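Workplace Practice > Automation and Job Design
Thread: Retraining assemblers at Wuletti

pukton_ops
The Pukton site will reassign two assemblers from manual kitting to cell supervision in June. Management describes the change as neutral in grade and pay. I would welcome the experience of members whose sites have completed a similar transfer.

h_stewardship
Our site at Acuña did so with 2850 employees on the roll. Pay was protected. The work itself changed a great deal: staff who had handled parts all shift now watch, record stops and wait. Several requested a return to the line.

nullari_training
I must disagree in part. At Nullari, operators set up the practice tasks themselves and decide when a task is ready for production. Most regard this as skilled work, and the grade was revised upward after 1000 logged hours.

h_stewardship
The revision is welcome, but 1000 hours is a long period at the old grade. Responsibility began on the first day.

nullari_training
That is a fair objection, and it has been raised with the site council. The practice table is attached for members unfamiliar with the work.
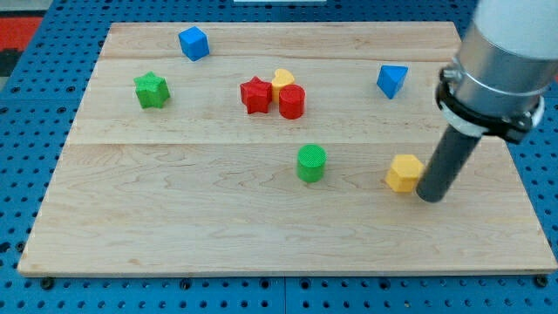 Practice table, Nullari: rod tool beside the yellow hexagonal block.

pukton_ops
Thank you both. I shall ask that the grade review be written into the transfer letter before either assembler signs.

14 shares | 5 replies
Contact the moderators | Back to top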